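Search the guide
Go

3. Setting up your Drellumia label printer

Okay, you've got it out of the box, so let's get it talking to your computer. I do all my pantry and closet labels on mine, and setup takes me 20 minutes with a cup of tea.

1. Plug the power cord into the back, then into the wall. Wait for the light to go green.
2. Open the front door and drop the roll in, paper side up. Pull out a little extra – I like to leave enough to grab.
3. Close the door until it clicks on both sides.
4. Hold the feed button for 6 seconds. One blank label comes out and the printer sets its own spacing.
5. On your computer, open the Lornard app and choose Add Printer. Type in the pairing code, 3287, and hit Connect.

Note: If the app can't find the printer, turn Bluetooth off and on again. That fixes it for me almost every time!

Caution: Don't tug on a label while it's still printing. I did that the first week and spent a whole Thursday evening picking sticky bits off the roller.

6. Print a test label. I use the medium size, with plain block letters (the curly fonts look cute on screen but they're hard to read on a shelf).

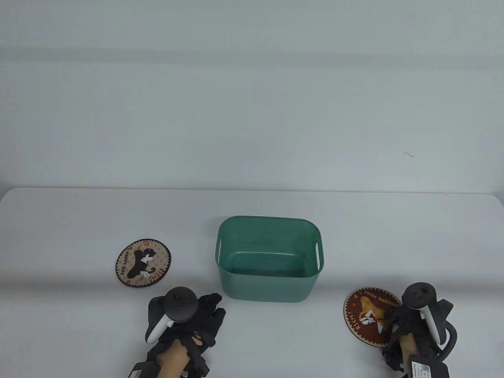
7. Wipe whatever you're labeling with a dry cloth, peel the backing from one corner, and smooth the label down with your thumb. Give it two hours before you handle it much.

Related
Cleaning the roller
Changing the label size
Fixing faded print

Questions? Write to Charito Abella | © Panganiban Home Guides | Back to top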